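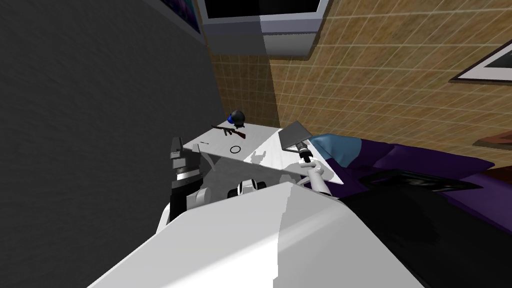 Sketirura – inventário de mobiliário e revestimentos de interiores
Ficha de dados do conjunto

Resumo
O Sketirura é um conjunto de registos textuais sobre mobiliário, pavimentos e revestimentos de parede em habitações e pequenos espaços de uso coletivo. Reúne 3671 registos, distribuídos por 706 fichas de compartimento. Cada ficha corresponde a um único compartimento e agrupa os elementos nele inventariados. O conjunto destina-se a estudos de história do interior doméstico, a trabalhos de terminologia e ao apoio à catalogação em arquivos municipais e museus.

Versão e manutenção
A presente versão foi fechada em 5 de setembro e substitui integralmente a anterior. A manutenção é assegurada pelo núcleo de documentação Candness. As correções aceites são incorporadas uma vez por ano, em dezembro. Entre versões, os identificadores dos registos mantêm-se estáveis; um registo eliminado não tem o seu número reatribuído.

Origem dos registos
Os registos provêm de duas campanhas de inventário. A primeira, designada Bonsu, incidiu sobre habitações arrendadas e seguiu um formulário em papel, posteriormente transcrito. A segunda, designada Platden, abrangeu salas de associações, consultórios e pequenos escritórios, com preenchimento direto em folha de cálculo. As diferenças entre os dois formulários foram harmonizadas, mas os campos originais conservam-se em colunas próprias, identificadas pelo sufixo "_orig".
A transcrição da campanha Bonsu respeitou a ortografia dos formulários. As abreviaturas foram desenvolvidas apenas quando a leitura não oferecia dúvida; nos restantes casos figuram entre parênteses retos.

Estrutura
O conjunto é distribuído em 8 ficheiros de texto separados por ponto e vírgula, com codificação UTF-8. Os campos principais são os seguintes:
id_registo – identificador único do elemento inventariado.
id_ficha – identificador do compartimento a que o elemento pertence.
campanha – Bonsu ou Platden.
categoria – mesa, assento, arrumação, iluminação, quadro ou moldura, revestimento de parede, pavimento, outro.
designacao – nome do elemento tal como registado pelo inventariante.
designacao_norm – forma normalizada, segundo o vocabulário que acompanha o conjunto.
material – material declarado; admite o valor "não determinado".
cor – cor predominante, em vocabulário controlado.
posicao – indicação sumária da localização (junto à parede, centro, canto, suspenso).
estado – bom, razoável, mau, não avaliado.
notas – texto livre.

Vocabulário controlado
O vocabulário compreende 50 termos preferenciais, com as respetivas remissões. A distinção entre azulejo, ladrilho e mosaico causou divergências nas duas campanhas. Adotou-se o critério seguinte: "azulejo" para peças cerâmicas vidradas aplicadas em parede; "ladrilho" para peças de pavimento; "mosaico" para composições de peças de pequena dimensão. Quando o registo original não permite decidir, utiliza-se "revestimento em peças, não especificado".
Os termos regionais foram mantidos no campo designacao e nunca substituídos. A consulta por termo regional é possível através da tabela de remissões.

Controlo de qualidade
Todas as fichas foram lidas por duas pessoas, em momentos distintos. As discordâncias relativas à categoria foram resolvidas por uma terceira leitura. As relativas à cor não foram objeto de arbitragem: conservam-se ambos os valores, separados por barra.

Limitações
O conjunto não constitui uma amostra representativa do parque habitacional. As habitações arrendadas estão sobrerrepresentadas, e as cozinhas foram inventariadas com maior pormenor do que os restantes compartimentos. O campo estado reflete a apreciação do inventariante e não deve ser utilizado para fins de avaliação patrimonial ou seguradora. As datas de fabrico não foram recolhidas.

Dados pessoais
As moradas foram suprimidas e substituídas por um código de concelho. As notas que permitiam identificar moradores foram expurgadas antes da publicação. Qualquer ocorrência remanescente deve ser comunicada ao núcleo de documentação, com indicação do id_registo.

Condições de utilização
A utilização é livre para fins de ensino, investigação e catalogação, mediante citação da fonte. A redistribuição de versões modificadas é permitida desde que as alterações sejam assinaladas e que o nome Sketirura não seja aplicado ao resultado sem autorização escrita. A utilização comercial carece de pedido prévio.

Citação recomendada
Candness, Núcleo de Documentação. Sketirura – inventário de mobiliário e revestimentos de interiores. Conjunto de dados e vocabulário controlado.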